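The hand that wants to replace two fingers

There is a kind of promise you hear a lot if you spend time around people who sell robot hands. It goes like this: the old gripper, the two flat jaws that open and close, has had its day. What you need now is a hand with proper fingers, joints and sensors, something that can pick up whatever you put in front of it. The price is usually on a separate sheet.

I went to Flumville in March to see one of these hands put through its paces by people who had no stake in selling it. The workshop there tests grippers for firms that pack mixed goods, the sort of orders where a soft toy and a glue stick end up in the same box. Its biggest customer, Landano, runs a warehouse and wants to know whether to spend money. Jirnitz makes the multi-fingered hand. Essien makes the plain two-jaw gripper it was up against, and has been making it, with small changes, for 17 years.

The test is simple enough to explain to a child. Things are put in a metal bin, the arm reaches in, and whatever comes out and stays out counts. The arm stays the same and so does the bin. Only the hand on the end changes. Landano's people asked for awkward items, and they got them: soft things, shiny things, things with a hole through the middle. 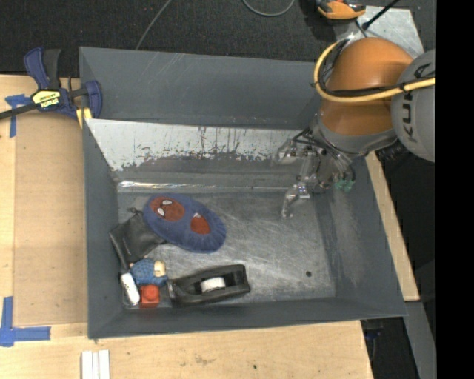 The Jirnitz hand beside six items in the test bin, with a tape dispenser at the front and a blue plush at the back.

Look at that bin for a while and you start to see why the sales talk worries me. A tape dispenser is a horrible object to grab. It has a tall end and a narrow end, and if you pinch it by the roll you may leave with only the roll. The black pouch has no fixed shape at all. It is tucked under the plush, too, so going for one may mean dragging the other. And the white cylinder is leaning on the side wall, where a wide hand has very little room to work.

That last point matters more than the brochures let on. Fingers take up space. A hand with several of them has to get all of them past the rim, past the sloping wall and down to the floor without knocking anything, and each joint is one more thing to plan for. Two jaws go in like tongs. I watched the Jirnitz hand spend a long time near a side wall, backing off and coming in again, while the clock ran.

It did do some things well. On the plush it was lovely to watch, I'll admit, the fingers closing bit by bit until the thing was properly held. The Essien jaws took the same toy by a fold of fabric and it swung about like washing.

Over 2398 picks the two came out closer than either maker would like. Jirnitz was ahead on soft items. Essien was ahead on anything small and hard near a wall, and it was a good deal faster throughout. The fingers also needed 6 repairs over the run, mostly cables. The jaws needed a new set of rubber pads.

Now, Jirnitz will say this was unfair, and has said so already. The software driving its hand was an early version. The bin was too steep. A different camera would have helped. All of that may be true. But I have been hearing about the next version for years, and a warehouse has to pack orders with the one it has bought. I would also point out that the bin was picked by Landano and is much like the ones its goods already travel in.

I have doubts about the test as well. Nothing in it was fragile, and nothing was heavy. The items were put in by people who knew they were being timed, and I suspect people scatter things more kindly when they want to get home. Nor did anyone try suction, which Landano already uses for boxes and seems quite happy with.

Landano has not made up its mind. When I left Flumville the talk was of hiring one Jirnitz hand for the soft goods line and leaving the rest of the floor to the jaws, provided Jirnitz will pay for the cables.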